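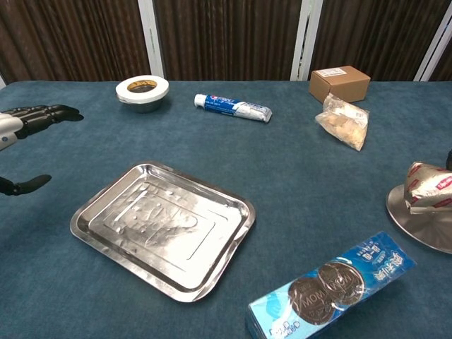
Wollunum gets its second free update in November, and I'm a bit giddy about it! Colm Hayes, who's been designing the boss fights, posted the patch notes last night and there are 163 changes in there, mostly small stuff. The big one for me is Prinaritz, the puppet master, joining the playable cast. Love it.

Pellegrini's dodge has been slowed down too (about time). The download is free on PC, with consoles to follow.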